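Good news if you live out by Kellunby Road like I do -- the Trendville swap shop is coming back in May, and it's getting a bigger room this time. I went to the last one for a lamp and came home with 2 chairs and a bread maker, so consider yourself warned!

The shop took in 243 items last time, and you can drop things off from 9 in the morning. Odds and ends are welcome too, as long as they're clean and sorted into bins.

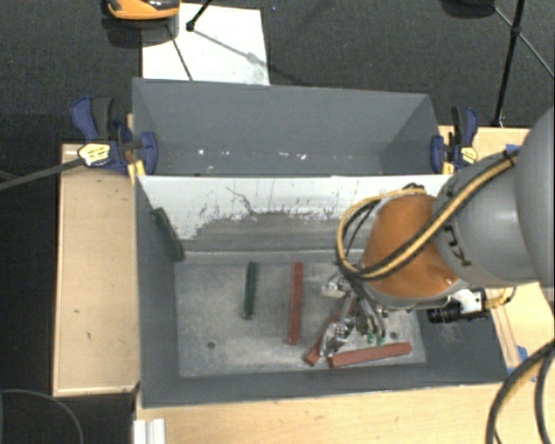 Green and red bars in a gray bin.

Entry is free, but you can only take 3 big items per household (fair enough, I say). Parking is behind the old Clesar building, and it fills up fast. I'll be the one circling with the windows down.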